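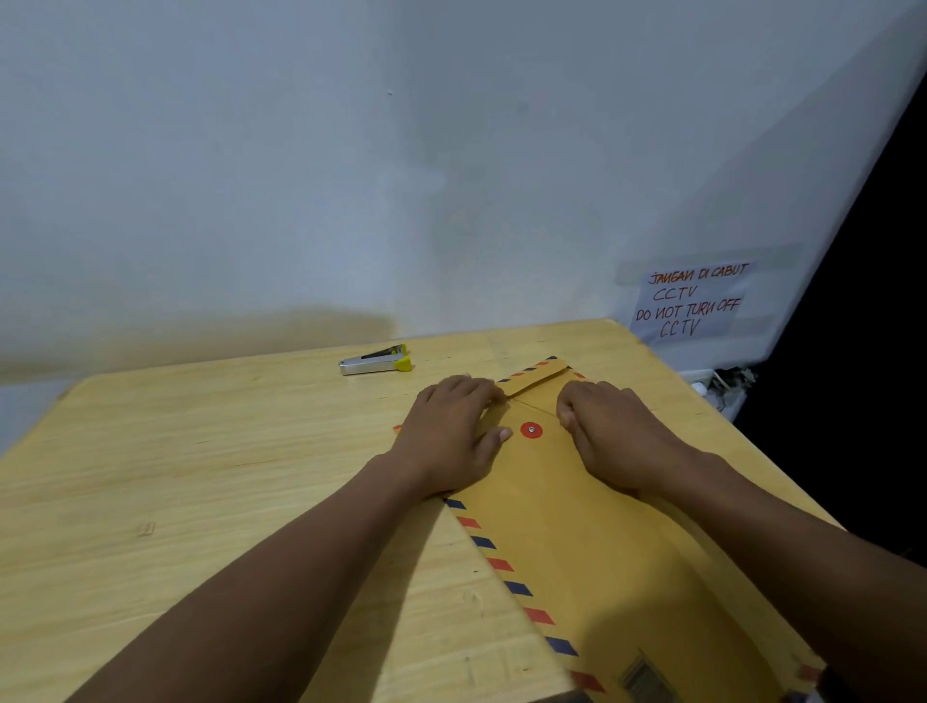 Wanpen Prasertsri asked whether we could please put the string-tie envelopes in with the plain gummed ones, as she can never find them otherwise. Sorry Wanpen, they're staying in their own folder! But there is now an index, so read on.

Flonton: notes on envelopes and how people close them

Flonton is a collection of short written notes on stationery, mostly envelopes (I can't help it, I love them). Version 9 has 988 entries, and 273 of those are new, nearly all of them airmail styles with the red and blue edging.

What's in the folders

string-tie/ flap down, string round the button
gummed/ lick or sponge
peel/ self-seal strips
index.txt one line per entry, sorted by closure and then by colour

Each entry gives the paper colour, border, flap shape, closure and any printed label. Wrinkles go under "condition", so please don't mark an envelope down as damaged just for being a bit creased.

Closing notes

Fold the flap along its old crease, press it flat with both hands, then wind the string in a figure of eight. Stop at two turns. Buppha Wiriya swears by three, and her note is in string-tie/ with a lovely bit on waxed thread.

Known problems

"Manila" covers everything from pale straw to deep gold. Entries before February mix up button and washer. Entry 90 is in there twice.

Additions are very welcome, odd sizes above all! Send them to Gwion Voyle, plain text, one envelope per file.

Last updated June 2019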